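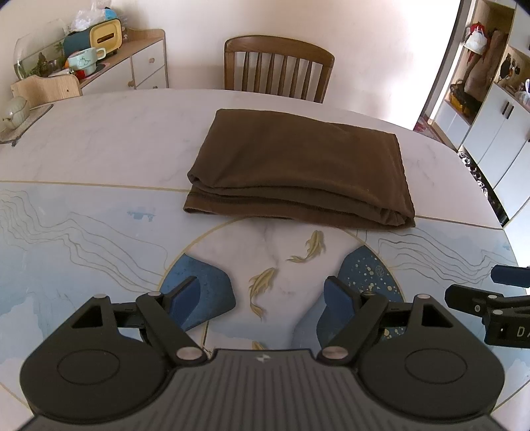

Grain Laboratory Notebook – Corn Moisture Comparison, Drenley and Khoury Samples
February
Entered by Mateja Milošević

Purpose of this entry. The Drenley elevator reported that its scale-house moisture readings on yellow corn have been running below the readings issued by this laboratory for the same loads. The Khoury elevator has made no such report, although it ships to the same terminal at Nolura and uses the same model of meter. Jaxon Caron requested a comparison of both sites against the oven before the March shipping program is priced. The work began with the retained samples already in the cold room and will continue with fresh ones as they arrive.

The archive holds 311 retained corn samples from the two elevators for the current crop year. Of these, 300 are suitable for the comparison. The remaining 11 were set aside at the start: seven have bags with failed seals, three have no legible ticket number, and one is plainly soybeans. The soybean bag has been returned to the oilseed shelf with a corrected tag. The bags with failed seals should not be discarded until Jaxon has reviewed the list, as two of them relate to an open discount claim.

Method. Whole-kernel oven, 103 °C for 72 hours, duplicate dishes, with the duplicate repeated if the two results differ by more than 0.2 points. The bench meter is the Kendex unit, set to the yellow dent corn calibration. Three drops per sample, hopper emptied and brushed between drops, average recorded to one decimal. Each sample is divided down to a 125 g portion for foreign material, and the remainder is used for moisture and test weight. Samples are left in their sealed bags at room temperature overnight before any reading is taken. Last season several bags were read straight from the cold room, and the meter's temperature correction did not fully account for it. The readings from that period remain in the file with a note against them.

The first oven load was started at 7:40 a.m. and consisted entirely of Drenley samples from the early harvest. The second load was mixed. It had been intended to alternate the sites throughout, but the Khoury bags were at the back of the cold room behind the spring wheat and could not be reached in time. Future loads will alternate. Colleagues preparing trays are asked to follow the order on the printed sheet even where it appears inconvenient.

Results to date, first two loads. Against the oven, the Kendex bench meter reads high by 0.1 to 0.2 points between 14 and 16 percent moisture. Above 18 percent it reads high by 0.4 points on average. Below 14 percent there is no consistent difference. The Drenley scale-house tickets read low against the oven by 0.3 points in the middle of the range. The gap that Drenley reported is therefore made up of two parts, and a share of it belongs to this laboratory. That should be stated clearly when the matter is discussed with the elevator.

The Khoury tickets in the second load agree with the oven within the tolerance of the method. There are too few of them to say more at present.

One Drenley sample gave oven duplicates of 15.1 and 15.9. Repeated, it gave 15.2 and 15.3. The second dish of the original pair had been placed near the door, and the lid may not have been fully seated when it was moved to the desiccator. The repeat values were used and the original values left legible in the record.

Test weight. Values are in line with the autumn survey for both sites and do not suggest that kernel density explains the difference. Drenley is slightly heavier. The wettest samples are, as expected, the lightest. Mateja to plot test weight against the meter error once four loads are complete, and not before – the early harvest samples are all from one hybrid group and would give a misleading slope.
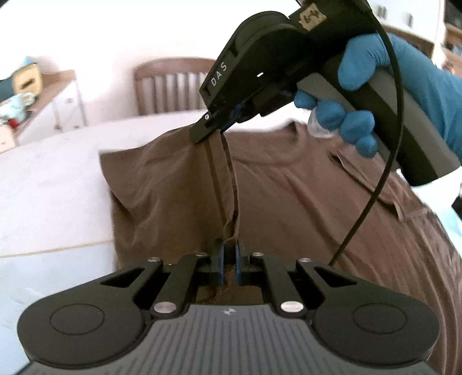 Foreign material is low at both elevators. A small number of Drenley portions contain more fine material than the grade on the ticket would suggest, but these are all from the final week of harvest, when the elevator was receiving at night and probing each truck twice instead of four times. Fine material collects under the spout and a reduced probe pattern can miss it or find too much of it. No adjustment to the moisture comparison is proposed on this account.

Commercial effect. Jaxon has asked for a plain statement of what a shift of this size would mean, and the following may be copied into the reply. The Nolura terminal applies its shrink and drying schedule from 15.0 percent upward in half-point steps. A load that the elevator tickets at 14.8 and the terminal finds at 15.1 moves from no deduction to the first step. The loads most exposed are those within 0.3 points of a step, and much of the Drenley corn sits just there, the site having blended to a target just under 15. The Khoury site blends to a drier target and sees few deductions. This may be the whole reason why one elevator has complained and the other has not, whatever the condition of their meters.

It follows that the basis quoted to Drenley for March need not be changed on the strength of these results alone. With futures quiet and farmer selling slow through the winter, the difference between a corrected and an uncorrected meter is at present larger than the usual weekly movement in the local basis. Both desks should be aware of this when comparing bids from the two locations. A bid that looks weak at Drenley may be only a bid with the expected deduction already taken out of it.

Meter check. The Kendex unit was last verified in September. The reference set in use then was prepared from the previous crop and has since been used up. A new set of five is being prepared from the present samples, at nominal 12, 14, 16, 18 and 20 percent. The 20 percent reference is proving difficult. Corn at that moisture does not keep well even when refrigerated, and the first bottle had a sour smell on opening and was thrown out. A smaller bottle, filled to the neck and opened only once, will be tried next. Any colleague who has kept wet corn references beyond three weeks is invited to write the procedure on the facing page.

The meter's cell was cleaned before the second load. A thin film of dust and bees' wings had built up along the lower edge. Readings taken on the same check sample before and after cleaning were 15.4 and 15.4, so the film is not the cause of the high bias.

Balance. The two-place balance was found 0.02 g off at the 100 g check weight at 1:15 p.m. and was adjusted. The effect on the moisture results is well below rounding and the first load has not been recalculated.

Requests to the elevators. Drenley has been asked to send split samples from its next ten outbound trucks, double bagged, with the scale-house reading written on the outer bag only. Khoury has been asked for the same. The inner bag will be read here without sight of the outer one. Mateja will hold the outer bags until the oven results are entered. Drenley has replied and will begin with the next shipment. There is no reply from Khoury as yet.

Outstanding items:
Finish loads three to six, alternating sites.
Confirm which calibration version is installed on the Drenley scale-house meter. The site manager believes it is the current one but has not looked at the start-up display.
Repeat the 18 percent and wetter samples on the bench meter with a longer rest at room temperature. If the 0.4 point bias falls, the overnight period is too short for wet corn and the method sheet must be revised.
Jaxon to decide on the two bags under the discount claim.
Order dish lids. Four are bent.

Note added 4:30 p.m. Jaxon Caron has read the entry to this point and agrees that no correction factor should be issued to Drenley until the split samples are in. He asks that the term "error" be replaced by "difference" in anything sent outside the laboratory, the oven itself having a tolerance. The wording above is left as written. He also asks whether the wheat calibration should be examined in the same way. It should, but the ovens are committed to corn until load six is out, and the wheat samples will keep.

Load three went in at 4:50 p.m., dishes 1 through 24, lower shelf left empty.

11 shares | 2 comments

Contact the Grain Laboratory | © Grain Laboratory. All rights reserved. | Back to top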